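The Shirt That Won't Lie Flat

Vilja Kinnunen folds a T-shirt in 7 seconds, and she would like you to know it. She teaches the skill in a rented room above a bakery, two hours at a time, under the name Clovano, and when I signed up in July there was a waiting list. People pay $495 to learn what their mothers tried to teach them for free.

I went in doubting and I came out with most of my doubts in good order.

The Clovano method begins with what Kinnunen calls reading the garment. You spread it out, find the neckline, bring the sleeves in and smooth from the collar down. Then come the thirds. It works beautifully on the shirts she hands around, which are plain, adult and heavy enough to stay where they are put. My trouble started at home, with the clothes we own.

Children's clothes are the test none of these systems seem keen to take. The cotton is soft, the sleeves are short and spring back out, and a wrinkle pressed away on one side comes up on the other.

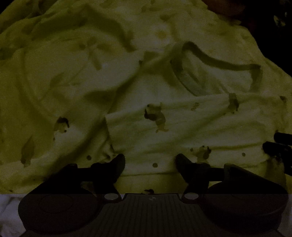

Puppy prints make it worse, I have come to believe, and I know how that sounds. On a plain shirt the eye forgives a crooked fold. Scatter a few small dogs over white cloth and every one that ends up sideways or bent over a crease tells on you.

I put this to Kinnunen's sister, Kerttu, who handles the bookings. She said the answer was practice. I asked how much. She said that depended on the shirt.

Jiahui Zeng, who has three boys and took the class before me, gave up on thirds within the month. She rolls the pajamas and stuffs them in a drawer. "They get pulled out by the leg anyway," she told me. Her drawer opened and closed without a fight, which mine does not.

Kaisu Miettinen runs a laundry on the next block and has been folding for money since she was 19. She hadn't heard of reading the garment. She shook a shirt once, hard, by the shoulders, laid it face down, and was done before I had found my pen. I asked what she charges for a full bag. Two dollars a pound, folding included.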